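Drawer cell: gripper slips off the bottom handle

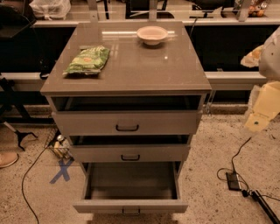
How often do you re-zero the arm on a drawer cell?
Every morning before the first run, and again any time the cabinet has been bumped.

tomar_d
Our top and middle drawers are fine. On the bottom one the fingers slide off the handle, 14 misses out of 66 pulls. Pads were changed in September.

xzamora
Check the cabinet position first. Ours creeps on carpet when the arm pulls low. We put tape at the corners and push it back to the marks.

Themis N
I don't agree. If it had crept, the middle drawer would miss too. I'd look at wrist pitch – that low, you're close to the joint limit.

xzamora
Not always. A small yaw shows up most on the longest pull.

kavitha_a
What grip force are you at? We run 35 percent at Jovstead and clean the pads with alcohol at every shift change.

tomar_d
35 here too. Pitch was off after the pad change, so I re-taught the approach. No misses since lunch. Taping the corners tomorrow anyway.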